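Ekari Solid Maple Board, 635 mm

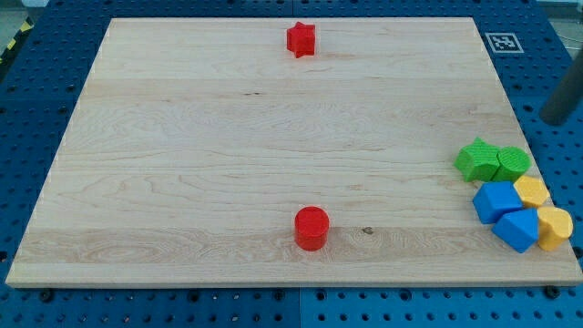 Maple is a hard, close-grained timber that stands up well to daily use, and that is why we have used it for this board from the start. Each one is cut, glued and sanded in our workshop at Stostthorpe, then given two coats of food-safe oil. No two come out with the same pattern. Some are nearly plain, while others have wavy swirls and darker streaks in the grain, like the board in the photo, and you can usually find the long bands where one plank meets the next. We do not grade boards by figure and cannot pick one out to order, but if you collect from the workshop you are welcome to look through what is on the shelf.

The board is sold for general kitchen and table use. It is large enough for rolling pastry, shaping loaves or carving a joint, and plenty of customers keep one on the worktop all the time.

Specification
Length: 635 mm
Thickness: 30 mm
Weight: 4 kg
Timber: solid maple, edge-jointed
Finish: food-safe oil, no varnish
Price: £79 including VAT

Care
Wash by hand with warm water and a little washing-up liquid, then dry with a cloth and stand the board on its long edge until the air has got to both faces. Do not put it in the dishwasher or leave it in the sink. Keep it away from radiators and the back of the hob.

Oil it when the surface starts to look dull. For most people this means every couple of months, more often in the first year. Wipe the oil on thinly, leave it overnight and rub off what has not gone in. Always oil both faces — a board oiled on one side only is likely to cup. Olive and sunflower oil go sticky and should not be used. Polik board oil is sold separately in a small tin.

Light knife marks can be taken out with fine sandpaper, working along the grain. Oil the bare patch afterwards.

Resurfacing
Deep cuts and scorch marks are better dealt with on our sander. Send the board back to Stostthorpe, marked for Urmas Sakalauskas, with your name and phone number on a slip inside the parcel. We will ring with a price before starting. Expect the board to come back slightly thinner.

Delivery and collection
Boards go out by courier in a cardboard sleeve, normally within a week of ordering. The workshop closes for stocktaking in April, and orders placed then are sent once we reopen. Collection is free. Please ring first and ask for Kaja Urbonaitė.

Returns
Unused boards can be returned for a full refund. If a joint opens in normal use, send us a photo and we will repair or replace the board.

Also in this range
Rimkutė bread board
Polik board oil
Ekari rolling pin, maple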